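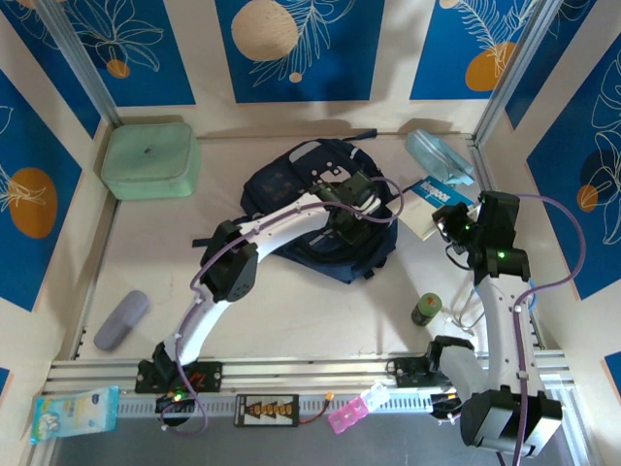 Search this blog

Type and hit enter

What the second bench is going to cost us

I've been putting off this post for weeks, mainly because writing the numbers down makes them real. But Lerato Mtshali has asked me twice now for a proper equipment plan for next year, and I find it much easier to write to you lot first and turn it into a spreadsheet afterwards. So, grab a coffee, it's budget time!

Quick recap for anybody new. I look after the little manipulation lab at Thammasiri, and we have one bench with two arms bolted side by side to a front rail. All day they handle the sort of stuff people carry in and out of the house. Backpacks, cases, crinkly bags, tubs. We teleoperate them, record the lot, and Nattawut trains on it overnight. One bench, one queue, and three people who all want Tuesday morning. Hence the second bench.

When I planned the first one I spent nearly all my energy on the arms. I had a comparison chart with colours. I rang suppliers. I read forum threads until one in the morning about gear backlash. And then the arms arrived and they were fine, and everything that held us up after that was something I'd given a single line in the budget, usually the word "misc".

So this time I'm starting with misc.

The frame comes first. Aluminium extrusion is cheap by the metre and expensive by the bracket, and I'd like to shake whoever prices corner brackets. For the first bench I ordered exactly what the drawing called for, which meant that when we moved the arm mounts along the rail we had no spare slot nuts, and paid express freight on a bag of parts that fits in your palm. The new order has 200 slot nuts in it. Sakda Siriwan thinks this is excessive. Sakda was also the one on his knees under the bench with a torch looking for the last one, so I'm surprised at him.

Then power. I had assumed (silly me) that you buy a supply, plug in the arms and away you go. What you want is a distribution board with more outlets than you have things to plug in, and a place to mount it. Ours just sits by the rail in the middle with its yellow connectors showing, and I reach past it every single day. The second bench gets a proper covered box off to the side, and I've put in the money for it as its own line so it can't be quietly eaten by something else.

Cables! I could do a whole post on cables. The ones running along our arms are purple, which I love, because I can see at a glance what belongs to the arm and what doesn't. They need enough slack to loop at the elbow and not so much that they wander into the workspace. We wear through them, too. I'm budgeting for a full spare set per arm and a second one for the wrists, where the bending is worst.

Spare servos are where Uthai Limsakul and I have been having our long, friendly argument. Uthai wants a spare for every joint on the shelf. I want spares for the elbow and the gripper, and a decent relationship with the supplier for the rest. We got quotes from Britard and from Zundov. Britard is dearer per unit but will ship singles. Zundov wants a minimum order of 20, and quoted 72 days on the larger base size, and I don't care how good the discount is, I can't have an arm sitting dead for that long. I'm leaning Britard for the small stuff and one big servo from each of them, to see how they compare. Uthai hasn't agreed yet. He's sent me a graph.

Now the bit Lerato raised her eyebrows at, which is panels. The walls of our bench are lined with printed ones, blue, with white leaves and big orange and beige circles. They look like a nice café bathroom. Sunee Chuensuk picked the pattern and I was a bit sniffy about it at the time, and I've come right around. We want the backgrounds to vary between recordings and these slot in and out, so a new set of prints is a new room as far as the model's concerned. For the second bench I've asked for four sets. It's one of the cheapest lines on the whole list and I'll defend it to the end.

The last category is objects, and please, if you're planning something like this, give objects their own line. Ours started as whatever was in people's bags and desk drawers. That's fine for a month. Then somebody needs their glasses case back, or a lid goes missing, and half your recordings have a thing in them you can't get again. We now buy everything in pairs, and anything soft or crumply in threes. I keep the receipts in a folder in case we have to match a colour later. It's a strange feeling, putting "plastic bags, assorted" on a purchase request for a robotics lab, but in they go.

Software is the one I haven't sorted. We've been logging everything through Clavotura, and the licence is priced per station, so a second bench means a second seat. Nattawut reckons he could write what we need himself. He probably could! He's also the only person who can run the training, so I'd be paying for it one way or the other. I've put the seat in for a year and we'll look again after that.

All up there are 84 lines on the sheet this time, against a first-bench budget that fit on one side of a page. The arms are two of them. I'm sending it to Lerato before the end of May and I expect she'll go straight for the slot nuts.

If you've bought big servos in small quantities from anyone you'd recommend, leave me a comment. Same goes for covered power boxes that can be opened without a screwdriver - I've looked at dozens and they all seem to have been designed by people with three hands.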